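Touring power distribution

Touring power distribution is the supply of temporary electricity to the lighting, sound, video and rigging equipment of a travelling concert production. It covers the incoming supply, the main distribution unit, the cables running to the stage and the smaller units placed close to the loads.

Supply

A venue normally offers one or more three-phase supplies at fixed points, usually at the side or rear of the stage. Where these are too small, or where the concert is held outdoors, generators are hired. Lighting and sound are generally fed separately so that noise from dimmers does not reach the audio system. Motors for chain hoists are often given a third feed, which stays live during the load-out after the other two have been switched off.

The requirements are set out in the technical rider, a document sent to each venue before the tour arrives. The rider drawn up by Ulla Dalen for the Helow tour asked for 3 separate feeds at every stop and a cable run of no more than 24 metres from the supply point to the stage. 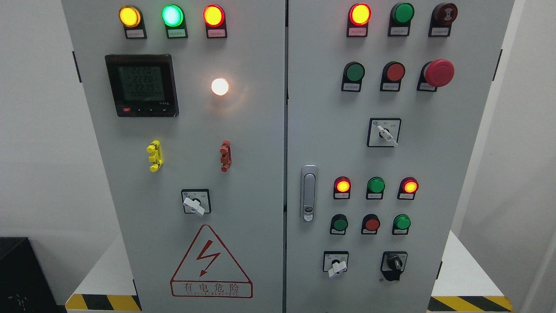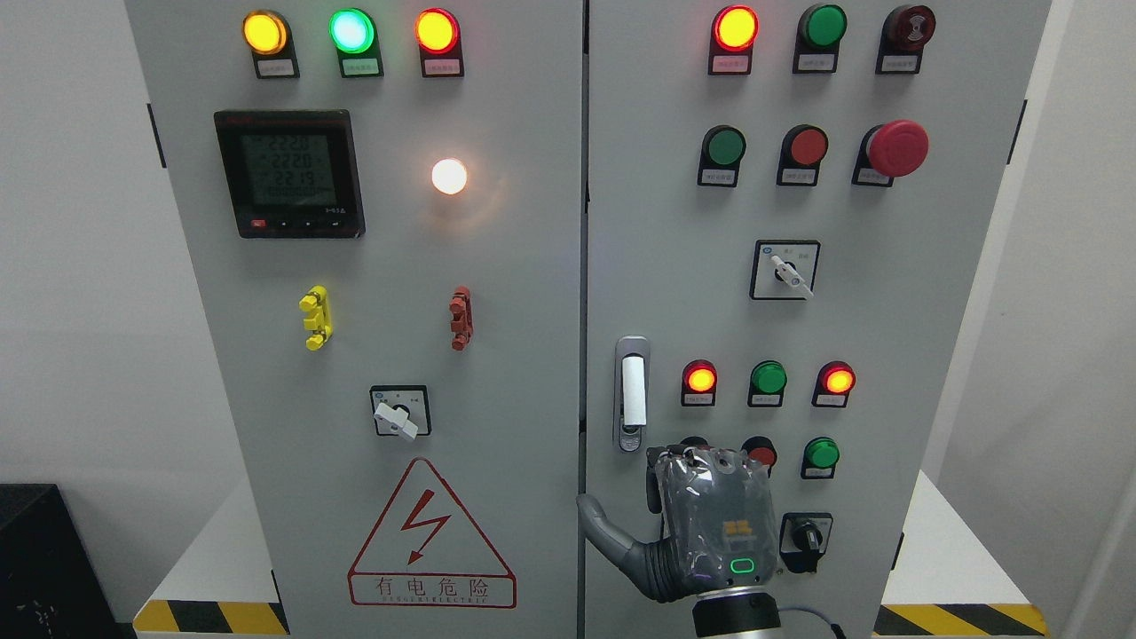 Electrical control cabinets with indicator lamps and a digital power meter.

Practice

The main unit is placed first and connected last. The house electrician makes the final connection in most countries, and the touring electrician then checks voltage, phase order and earth before any load is applied. Readings are written on a sheet kept with the unit. At the Wornildale hall, which holds 1,000 people, the checks for the Prarna concert of 6th April were signed by Américo Prata for the house.

Loads are spread over the phases as evenly as the equipment allows. Older rigs with tungsten lamps drew heavy currents that changed with every cue – the neutral conductor was often made larger for this reason. LED fixtures draw far less, but their power supplies add harmonic currents, and a full-size neutral is still specified.

Terms

"Distro" is the common short name for a distribution unit. "Tails" are the loose single-core cables used to join it to the supply. An "Eklund" is a wheeled rack with 9 outgoing circuits, named after the hire firm that introduced it.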